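Moltix Emach hand: review
Mon 28 October

We've had the Emach on our arm since May. It's Moltix's mid-range hand, sold on its own or with a wrist bracket and cabling, and ours came with the Bunix control software already licensed. Price as delivered was $2,534.

Build

The finger links are held by plain metal fasteners you can get a driver onto without stripping the hand. The grey fingertips are blunt and rounded, so small parts on carpet call for a low, flat approach. It's slow work, and the wrist view is mostly hand. 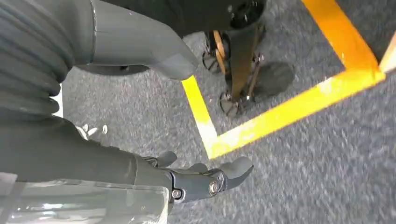 Setup

Allow a full day. Bunix found the hand on the third try, and the calibration routine has 8 steps with no way to go back one. The manual is clear enough — the Sârbu edition is better than the one in the box.

Working beside it

We run it at a desk with someone seated across from it, laptop open. At the lowest speed setting I'm comfortable with a bare hand near the fingers. Cable routing at the wrist could be neater, and a loop will catch on things if you let it.
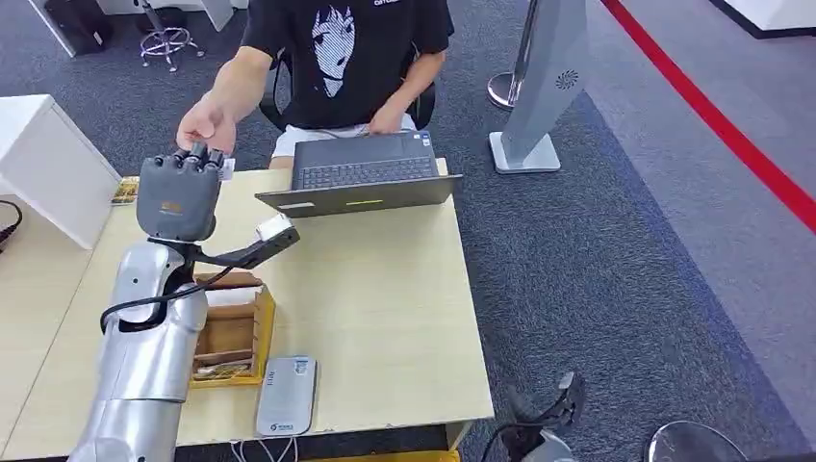 Verdict

Good value for a small lab. Order the spare fingertips, part 704, at the same time.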